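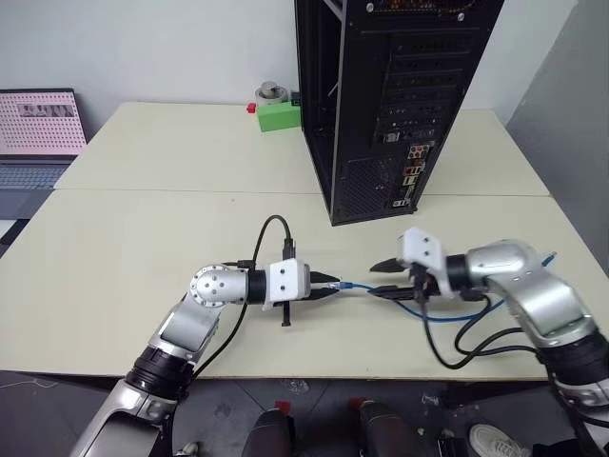
Wondham Home Tech Board > Cables and Networking
Thread: Patch cable into the old tower, side panel off or on?

mudroom_pete
2 September 2020
Finally getting the old tower off wifi. I have a blue patch cable, a wall jack, and a side panel I took off in July and have been walking around ever since. Does the panel need to go back on before I plug in? My brother-in-law says yes. He also says the moon affects batteries.

gristle57
The network port is on the back with the USB and audio. The cable doesn't care about your panel.

Teron_Tess
Dust cares, though. Put it back on. Mine ran open for 3 years and grew a sweater. 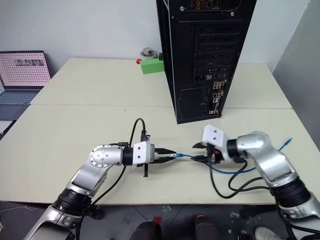

gristle57
Open case, 80 mm fan, never had a problem. People fuss too much.

Teron_Tess
You also told someone here to store cables in a knot.

gristle57
A loose knot.

mudroom_pete
OK, clip end goes in till it clicks, got it. Is a 40 foot cable too long for one room? It's what the Harnen store had.

lowercase_lou
Length is fine. Coil the extra in big loops, don't bend it hard by the plug, and check that the little tab isn't snapped. Tess is right about the panel.

mudroom_pete
Tab's good. Now looking for the panel screws.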